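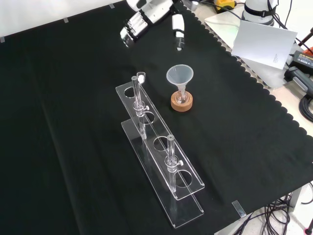
Questions I get about the home chemistry table

I'm Gediminas Ozoliņš, and I've been writing the Jumik pages since I moved to Sellville. These are the questions that land in my inbox most, mostly from parents and from people who've just bought their first box of glassware and don't know where to put it.

Last updated August 27, 2018

Do I need a real lab bench?
No! Mine started out on a folding table in February, and it was fine as long as I didn't lean on it. What you want is a flat top that doesn't wobble and something over it that gives a little, so a tube that gets knocked has a softer landing. I like cloth for that.

Why black cloth?
Clear glass on a white counter just disappears on me. On black I catch the rims and edges right away, and any white powder I've spilled shows up too. The drawback is lint (so much lint), so give it a good shake outside before you set anything on it. Clip the edges if yours likes to slide around.

Acrylic rack or wooden rack?
I've owned both and I reach for the acrylic. I can see the whole tube through it, bottom included, and it wipes clean in a second. Keep it away from flames and away from acetone, which will cloud it for good. My wooden one from Gurura still gets used for drying brushes.

My tubes are skinny and they flop around in the holes. Help?
Put a small collar on the tube right where it meets the rack. A lot of people write in thinking they bought the wrong rack, and usually they just need the collars. A slight lean is nothing to worry about. If it's leaning enough that you'd hesitate to pour into it, snug the collar up and try again.

What's the cork ring for?
Round-bottomed flasks! They can't stand up by themselves, so you sit them in the ring and they stay put. Get one with a hole a good bit smaller than the flask. I also park my funnel in an empty ring when I'm between jobs, so the stem isn't rolling around on the table.

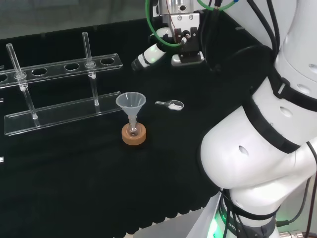

Going from a scoop into a flask is where most of the mess happens, so set the funnel in the neck first and only then pick up the scoop. Small scoops, tap the side, wait. If the powder bridges over in the stem, lift the funnel a hair and it'll usually drop. I used to poke at it with a toothpick and I don't recommend it, I lost half a toothpick in a flask that way.

Plastic funnel or glass?
Plastic for anything dry and for plain water. It's cheap, it bounces, and the frosted kind hides scratches. I save my glass one for solvents.

How many tubes should I buy to start?
I'd get 5. The packs of 25 look like a bargain, and then they live in a drawer and clink at you every time you open it. I do keep 2 spare collars on hand, though, as they're the thing I lose.

Where do you keep your powders?
In clear containers with lids that close all the way, and a label on every single one before anything goes in. I want to see how much is left without opening it. Lift them by the body, never by the lid. I learned that one with baking soda, luckily.

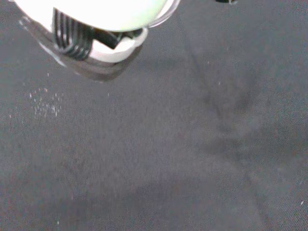
A clear container with a white band, held over the dark cloth.

Can I wash everything in the dishwasher?
I don't. Warm water, a drop of dish soap, a tube brush, then a rinse with distilled so you don't get spots. Racks get hand washed too. Glassware that's been used for chemistry doesn't go back in with the dinner plates, ever, and it doesn't share a sponge with them either.

Do you sell any of this?
Nope, I only write about it. Figueiredo here in town carries rings and collars, and you can call ahead and ask them to set some aside. If you have a question I missed, mail it to Box 2261, Sellville, or use the form at the bottom of the Jumik front page. I'm slow but I do answer.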